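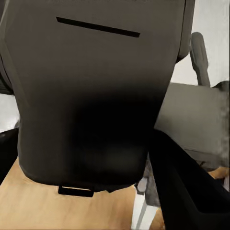

Chair backrest, rear view (render).

Patwary Upholstery Colour Names

2 min read

Patwary is a word list of colour names used by furniture upholsterers, with notes on spelling and regional use. It has 641 entries in one CSV file, encoded as UTF-8.

Fields

- name: the colour as written in the source
- family: one of 19 broad groups (grey, brown, off-white and so on)
- region: AU, NZ or blank
- note: free text, often empty

Sources

Entries were typed up from shop swatch cards by Hashini Thambiah and Ruwan Siddiqui. Spelling was left alone, so "grey" and "gray" both occur. Search for both.

Known problems

Charcoal, slate and graphite overlap badly. Two checkers sorted them separately and disagreed often; the family column follows Hashini's sort. There are no hex values and we don't plan to add any. Five names have a question mark in the note field where the card was hard to read.

Licence

CC BY 4.0. Please credit "Patwary list, Isden".

Corrections go to Afroza Munasinghe, who merges them on Wednesday.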